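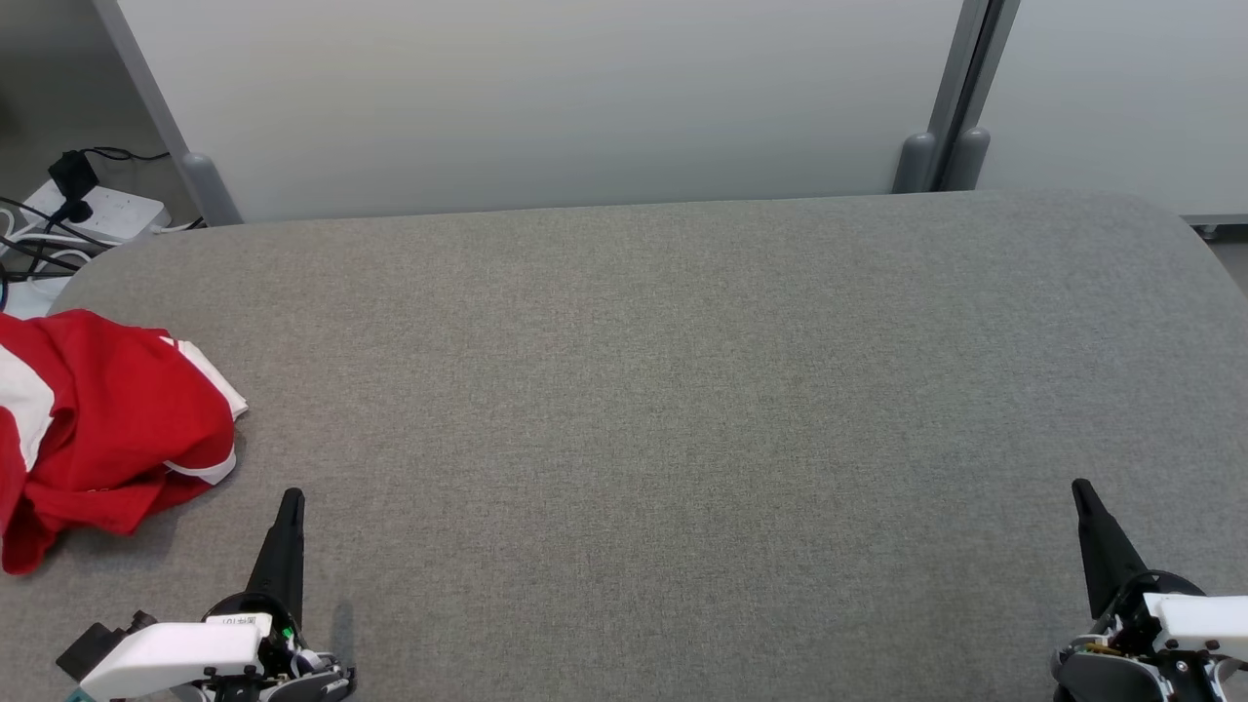 灰台面，左边那团红的还没叠。

首页 | 日记 | 收纳 | 关于我 | 留言

先发图，字慢慢补。今天时间很碎，想到哪写到哪。

衣服堆了好几天了。八月要搬去Dirkau，行李超重按公斤算钱，所以这周开始一件件过。留的叠好，不留的送Ida Buschmann那边的旧衣角。她催我两回了。

红色这件最难弄。白边、白条，滑溜溜的料子，一对折就跑。摊在硬桌上叠过，袖子这边压住那边翘起来，气人。后来换到这种包了布面的台子上，好多了，布有点涩，衣服不乱跑。灰色也合适，红的白的放上去一眼看得清边在哪，省得眯着眼找领口。

我现在的叠法（Nuanchan Sombatkul教的，我改了一点点）：

先拎起来抖两下。别省这步。
正面朝下铺平，手掌从中间往两边抹。
两边往里折，袖子顺着折回来，别超过中线。
下摆往上三分之一，再对折一次。
完了翻过来，有条纹的话把条纹露在外面，找的时候方便。

条纹对不齐就算了，我以前会拆了重来，现在不了。赶时间。

称了一下，T恤加薄外套一摞716克，箱子侧袋刚好塞得下。本来想压到700以内，拿掉一条围巾应该就行，但是围巾我又舍不的。先放着。

台子后面地上那个白插线板，黑线白线绕成一团，看着心烦。叠完衣服就想弄它。买过一包扎带，Lorkus的，大概300根，用到现在没见少，可是每次要用就找不到在哪个抽屉。Edivaldo Cordeiro说用魔术贴好，能反复拆。可能吧，下次买。

哦对，有人问台面怎么清理。我就粘毛滚筒滚一遍，边角是圆的，包边那里容易积毛，要多滚几下。湿布我没试过，怕留水印。有试过的留言说一声。

还有Rosemarie Wendt问的那个收纳盒，不是Saavedra的，是Dratatwood的，浅的那款，放袜子可以，放毛衣盖不上盖子。别买错了，我就买错过一次，退货还自己出运费。

厚衣服下篇在写，羽绒那几件还没想好怎么办，抽真空的话拿出来皱巴巴的，不抽又占半个箱子。先去吃饭了，锅里还煮着面，再不去就坨了。

晚点回评论。

最近文章
搬家前一个月，先扔什么
袜子到底要不要卷
抽屉里的121个衣架夹
毛衣起球，我试过的几种办法
Dirkau的房子，看了三间

相关文章
衬衫怎么叠领子不塌
插线板和它的线

上一篇 | 下一篇 | 返回顶部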